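Caring for Kids' Knitwear: Washing, Drying, Mending and Storing

Posted 15/03/2023 in Laundry & Mending

Children's sweaters, cardigans and knit dresses get harder wear than anything an adult owns. The elbows go, the cuffs stretch, and there is usually something sticky down the front. Most knits will still last through two or more kids if you wash them gently and fix small problems early. These are the methods we use at Drimgate for the pieces that come through our resale rack.

Before you wash

Read the care label first. If it has been cut out, treat the garment as wool and wash it by hand in cool water.

Empty the pockets. A forgotten crayon will ruin a whole load. Close zippers and fasten the top and bottom buttons so the front edges keep their shape. Turn the garment inside out, especially if it has patches, sequins or embroidery.

Check for loose threads and pull them through to the wrong side with a crochet hook. Don't cut them. A snipped loop turns into a hole in the wash.

Treat stains before the garment gets wet all over. What works depends on the stain:

Milk and yogurt: rinse from the back with cool water, then dab on a little dish soap. Hot water sets milk.

Grass: white vinegar and water in equal parts, left for ten minutes. Try it on an inside seam first, as some reds and navies will bleed.

Tomato sauce: scrape off what you can with a spoon, rinse from the back, and work in liquid detergent with your fingers.

Washable marker: cool water and patience. Blot with a clean cloth and keep moving to a fresh part of the cloth.

Chewing gum: put the garment in a bag in the freezer for an hour. Crack the gum off with the back of a butter knife.

Washing by hand

Fill a sink or basin with cool water and add a small squirt of wool wash or baby shampoo. Stir it in before the garment goes in. Push the knit under and squeeze it a few times. Leave it for ten minutes. Don't rub or wring, and don't hold it up by the shoulders while it is full of water, or you will have a dress where you used to have a sweater.

Drain, press the water out against the side of the basin, and refill with water of the same temperature. Two rinses are normally enough. Dark colors may need a third.

Washing by machine

Cotton and acrylic knits can go in the machine on a cold delicate cycle. Put each piece in a mesh bag, or in an old pillowcase tied with a hair elastic. Keep them away from jeans and anything with hook-and-loop tape. Hook-and-loop is the worst thing for a knit, and bibs are the usual culprits.

If your washer lets you set the spin speed, choose 700 rpm or lower. Ours goes up to 1,000, and at that speed cotton cardigans came out with creases across the back that wouldn't steam out. Skip fabric softener on anything stretchy, as the coating wears down the elastic over time.

Drying

Lay a bath towel flat, put the garment on it, and roll the two up together like a sleeping bag. Press along the roll with your hands or kneel on it. Unroll, move the garment to a dry towel or a mesh rack, and pat it back into shape. Measure the sleeves against each other. One always seems to come out longer, and it is easy to correct at this stage.

Turn it over after several hours. Keep it away from radiators and direct sun. A heavy cotton knit can take two days in December, so plan ahead if it's needed for a school concert.

If you do use the dryer for acrylic, use low heat and take the garment out slightly damp.

Pilling

Little balls of fuzz show up first under the arms and where a backpack rubs. A battery fabric shaver is the quickest fix. Lay the garment on a hard surface, hold it taut, and go over it in small circles with almost no pressure. Stay clear of seams and raised stitches.

A disposable razor works too, but practice on something you don't care about. Sweater stones are fine for thick wool and too rough for fine cotton.

Mending small holes

Catch a hole while it's small. Run a thread through the open loops right away, even if you don't have time for the full repair. A safety pin will hold a single dropped stitch until the evening.

For a darn, slip a tennis ball or a smooth jar lid under the hole. Use yarn a touch thinner than the original. Start well outside the hole, in sound fabric, and lay parallel threads across it. Then weave over and under in the other direction. Don't pull tight. Leave the tails long and weave them in on the wrong side.

Elbows are better patched than darned. Cut ovals from an old T-shirt or a piece of felt, round off any corners, and pin them on while the child is wearing the garment with arms bent. Take it off carefully and sew by hand with a blanket stitch. Patch both elbows even if only one has gone.

Stretched cuffs

Dip just the cuff in hot water, squeeze it out, bunch the ribbing together with your fingers, and let it dry that way. This works well on wool and fairly well on cotton. It does very little for acrylic. For those, thread fine round elastic through the inside of the ribbing in two or three rows and knot it at the seam.

Buttons

Sew a small flat button on the inside, behind the outer one, and pass the thread through both. The knit won't tear when the button gets yanked. For babies and toddlers, tug each button hard after every few washes and replace the thread at the first sign of fraying.

Putting things away

Wash everything before storing it, including the pieces that look clean. Moths go for food and skin oil. Fold knits and never hang them. Put the heaviest at the bottom and tuck a sheet of acid-free tissue into each fold. Cotton bags or lidded boxes are both fine. Vacuum bags flatten ribbing and it doesn't always recover.

Write the size on a strip of masking tape and stick it to the outside of the box. Sizes vary so much between makers that it helps to add the chest width as well.

Cedar blocks lose their smell after a season. Sand them lightly with 80-grit paper and they will be good again. Check the boxes halfway through the summer and shake everything out.

Filed under: knitwear, stains, mending, storage

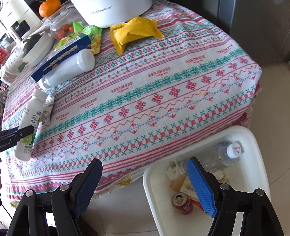
Table cover with a Nordic knit-style pattern in pink, teal, red and blue.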